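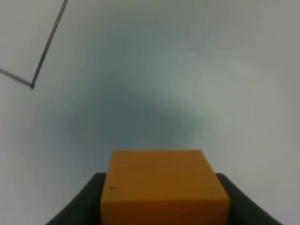
A warm orange block, seen close up.

Skirkix Furniture Paint

I've been selling this paint from the shop in Clundbridge for seven years now and I still get daft about it every time a new delivery comes in. It's a water-based paint for chairs, shelves, bedside tables, stair spindles and all the odds and ends you've been meaning to get round to. It goes on thick, it levels out nicely if you leave it alone (please leave it alone!), and it dries to a soft, flat finish.

Ragnheiður Lykkegaard mixes the colours for us. Her newest one is called Urberg, a deep mossy green that looks nearly black on a gloomy afternoon and lovely by lamplight. I did my own hall bench in it in April and then had to do the coat hooks as well, and the skirting, and you can see where this is going. Hennessy is still the one most people come in for - a creamy off-white with a drop of pink in it.

Getting ready

Wash the piece with sugar soap, rinse it, and let it dry properly. Give anything shiny a light sand. Old pine with knots in it will need a knot sealer first or you'll get brown rings coming through by the summer, and I speak from bitter experience with a toy chest.

Clear yourself a decent flat surface, move the good rug, and stir the tin right to the bottom. A stick is better than a shake. You want a soft brush for this, nothing bristly, and a small foam roller if you're doing wardrobe doors. 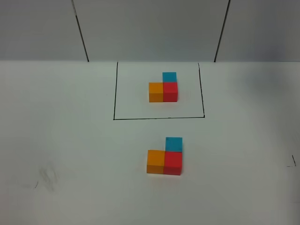
Painting and drying

Two coats will do for most jobs. Leave three hours between them, a bit longer if the room's chilly. It'll feel dry well before it's hard, so keep mugs and vases off it for seven days - I know, it's a pain. Kitchen table tops want a clear varnish over the lot.

Brushes wash out under the tap with a bit of washing-up liquid.

Tins and prices

The small tin is plenty for a chair or a stool. The middle one suits a chest of drawers. The big tin is £67 and I'd only get it if you're doing a whole dresser or you've caught the bug like me.

Sample pots are kept behind the till, so just ask, or send me a message with the colour you're after and I'll pop one in the post.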